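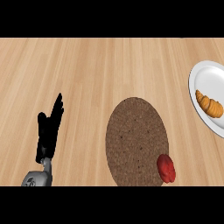
Isla Galbraith meint, wir sollten die Lenkerhöhe endlich als eigene Spalte führen, sonst vergleichen wir bei den Laufrädern Äpfel mit Birnen. Hat sie recht, und ich ärgere mich, dass wir das nicht von Anfang an gemacht haben! Ab sofort also: Sattelhöhe, Lenkerhöhe, Radstand, Gewicht. In der Reihenfolge, bitte auch bei den alten Bögen nachtragen.

15/10/2021, Werkstattbuch, Laufräder und Kleinkindroller

Lanell, die zweite Gabel: eingebaut, Steuersatz neu gefettet, und das Ding lenkt jetzt so leicht, dass ich erst dachte, ich hätte was vergessen. Spiel ist keins da. Die erste Gabel hatte am Konus einen Grat, den man mit dem Fingernagel spürt. Habe sie beschriftet und in die Kiste mit den Rückläufern gelegt, nicht wegwerfen, die will ich noch vermessen.

Reifen: Der Schaumreifen vom Flornance ist nach 500 Umdrehungen auf der Rolle kaum angegriffen, nach 1000 sieht man an der Naht eine matte Stelle (außen, Laufrichtung links). Mehr nicht! Hätte ich bei Schaum nie erwartet. Der Luftreifen rollt natürlich trotzdem schöner, vor allem über die Fuge am Hoftor, da hüpft der Schaum richtig. Für Kies würde ich immer noch Luft nehmen.

Bremse am Carnegie: Hebelweg zu lang für kleine Hände. Mit der Stellschraube komme ich auf 7 mm weniger, dann schleift aber der Belag hinten. Idee: kürzere Hülle, und den Bogen unter dem Lenker weglassen. Probiere ich als Nächstes, Zug liegt schon abgelängt auf der Bank.

Griffe von Biltodex sind da, drei Paar. Die mit dem dicken Wulst außen gefallen mir richtig gut, weich, ohne zu kleben, und sie sitzen ohne Kleber fest, wenn man sie mit etwas Spiritus aufschiebt. Ein Paar dreht sich nach dem Trocknen noch, vermutlich Untermaß am Rohr. Messschieber war nicht auffindbar, wer hat den?

Offen:
Sattelklemme Lanell gegen die mit Schnellspanner tauschen
Carnegie mit kurzer Hülle, dann Hebelkraft messen
alte Bögen seit Januar um die Lenkerhöhe ergänzen
Flornance noch mal auf die Rolle, diesmal mit nassem Belag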